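How a Robot Learns to Fold a Cloth
A page for young readers from the Livness after-school robot club
November 18, 2019

Have you ever helped to fold the washing? Then you already know something that is very hard for a robot. A robot can lift a heavy car door all day and never get tired. But give it a thin cloth, and it has a big problem.

In our club in Undavport we are trying to teach a robot to fold cloths. The robot is called Palomino. The children chose the name by voting. On this page we explain how the teaching works, and what we have learned until now. Some words may be new for you, so there is a small word list at the end.

Why is cloth difficult?

Think of a wooden block. You pick it up, you turn it, you put it down. It is still the same block with the same shape. A robot likes this very much, because it can guess where every corner will be.

Now think of a scarf. You pick up one corner and the whole scarf changes. It hangs, it twists, it hides its own corners. If you drop it ten times, it makes ten different shapes on the table. The robot must look again every time and ask itself: where is the edge now?

Thin cloth is harder than thick cloth. A towel is slow and lazy, and it stays mostly where you put it. A thin cloth moves even when somebody opens the door.

Learning by watching

There are two ways to tell a robot what to do. The first way is to write every step in a program. Go left, go down, close, go up. This is good for blocks. For cloth it is not so good, because you would need to write a new program for each new shape.

The second way is to show the robot many times how people do it. This is how you learned to tie your shoes. Probably no one gave you a list of numbers. Someone showed you, and you tried, and they showed you again.

In our club we use the second way. We do not show with bare hands, though. A hand has five fingers and can do many clever things which Palomino cannot do. Palomino has grippers, and a gripper has only two jaws. So we hold a gripper in the hand and do the work with that. When the jaws can do it for us, they can maybe do it for the robot too.

Our grippers have narrow jaws made of black plastic, and they come from a 3D printer. The links of a gripper are the long flat parts that move. They turn at places called pivots, a little like your elbow.

The pinch

The most important thing to learn is the pinch. You bring the tips of the jaws to the edge of the cloth, you close them, and a small fold comes up between them. One gripper does the pinch. The other one can wait close to the cloth with its jaws pointing to the place where it will be needed. 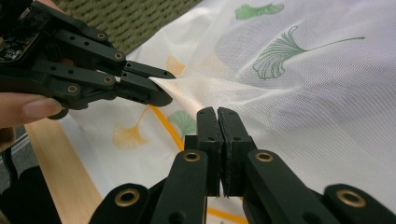
Why does the robot need so many tries to learn one fold?

Each try teaches it only a little, and the cloth never lies in quite the same way two times. When the robot has seen many different starts, it can make a better guess about a new one.

What is a try?

A try begins when the cloth is on the table and ends when we put the grippers down. We save it on the computer under a number. By the start of November the club had saved 681 tries. After that we looked at them together and decided which ones to keep.

We kept 427. The others had some mistake in them. In many of them the cloth slipped out of the jaws. In others, a child forgot and used a finger to help. It is very normal to do this! Your finger wants to help before you have time to think. But Palomino has no finger, so it would learn something which it cannot do.

We do not throw the bad tries away. They stay in another folder, and the older children use them to make a game: watch the try and say in which moment it went wrong.

Who does what?

There are 18 children in the club this year, and we work in pairs. One child holds the grippers and folds. The other child starts and stops the computer, and writes the number of the try in the notebook. After some tries they change places. The computer program we use is called Prano. It puts all the tries in order, so that we can find them again.

Can Palomino fold now?

A little. We gave it a small square cloth and let it try alone. It made a fold from one side to the other 17 times before we had to go home, and a few of these were quite straight. With a bigger cloth it still takes the wrong place, or it closes its jaws on the air. We will practise more with big cloths after the holidays.

Try it at home

You need two clothes pegs and a thin scarf or a handkerchief. Put the cloth flat on a table. Take one peg in each hand.

Now fold the cloth in half, and touch it only with the pegs.
Fold it in half one more time.
Push the cloth into a messy heap and begin again from there.

The last one is the hardest. Look at what you do first. Most people search for a corner, and that is what Palomino must learn also.

Small word list

Gripper – the part of a robot that takes hold of things.
Jaws – the two parts of a gripper that close together.
Link – a stiff part that moves when the gripper opens or closes.
Pivot – the point where a link can turn.
Program – the steps that tell a computer what to do.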